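Keeping a Sorting Cell in Good Order

At the Skurow workshop of the equipment firm Flusetti, one of the smallest machines on the premises receives some of the closest attention. It is a single robot arm beside a table, and its task is to pick up discarded household goods and place them in the correct bin for dismantling, reuse or disposal. The cell is known internally as Himura. It has been in service long enough for its maintenance to have settled into a routine, and that routine is now used to train new technicians across the company.

The work begins at 8 in the morning with the arm switched off. A technician isolates the supply, opens the guard and checks the cable run from the base to the wrist by hand, feeling for hard spots and flattened sections. The wrist cable is the part most often replaced. It bends with every pick, and the outer sleeve will usually begin to stiffen some weeks before the conductors inside give trouble. Replacement takes the cell out of use for 80 minutes, most of which is spent refitting the clips so that the cable neither pulls tight nor hangs into the path of the fingers.

The fingers

Contact surfaces are the second concern. Small consumer goods are awkward to hold. They have rounded edges, glossy casings and very little flat area, and a finger that has lost its grip will allow them to turn in the grasp. The arm may then continue its movement perfectly well and release the item at the wrong angle. Under the Flusetti schedule the fingers are inspected every 4000 picks and cleaned with a damp, lint-free cloth. Solvents are not permitted, as an earlier trial left the pads hard and shiny.

Scuffing alone is no cause for replacement. The technician closes the fingers on a steel gauge block, attempts to rotate it, and records the result. If the block moves, both fingers are changed together. Changing one was formerly allowed, and led to a long period in which items sat slightly to one side of centre and the camera offset was corrected again and again for a fault that lay elsewhere.

The test table

Once the mechanical checks are complete, the cell is run at reduced speed on a set of ordinary objects. The set was chosen to give a spread of shapes and finishes: remote controls, AA batteries, a wrapped sponge, and white plastic blocks of the kind used as chargers. Objects are laid down by hand in no fixed pattern, with some near the wall, where the arm has least room to turn.

The charger-type block is considered the hardest of these. It must be taken across its narrow sides and held upright between the two fingers, with its top edge towards the table. Technicians watch the wrist camera during this part of the test and compare the seam on the casing with the line of the fingers.

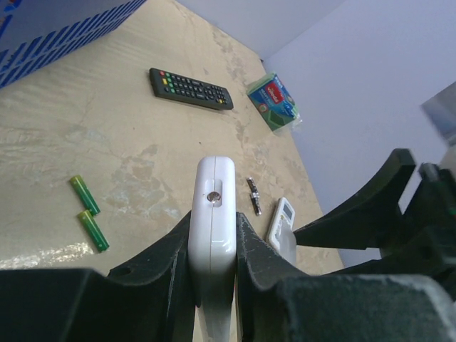
Camera and lighting

The wrist camera is adjusted last, after any change to the fingers, and never before. Its mounting screws are marked with paint so that movement can be noticed without a tool. The lens is blown clear of dust and wiped only when necessary.

Lighting has proved more troublesome than the camera itself. The tabletop is beige and mottled, and a lamp placed too low will throw a pale patch across it. The lamp bracket was raised in June, after a review of 167 failed picks found that many had been attempted near such a patch. A matt covering for the table was also considered – and set aside, because the incoming goods are rarely clean and any covering would soon be marked.

Records and spare parts

Each check is entered in a bound logbook kept at the cell, and copied to the maintenance system at the end of the shift. The book has been retained at the request of the technicians, who find it quicker to leaf through when a fault returns. Spare fingers and wrist cables are supplied by Kovačević and stored in pairs, with the date of receipt written on the bag.

The next change to the schedule will concern the wrist bearing, which at present is examined only when the cable is renewed. A separate interval is being drawn up, and the cell will remain on its existing checks until it has been approved.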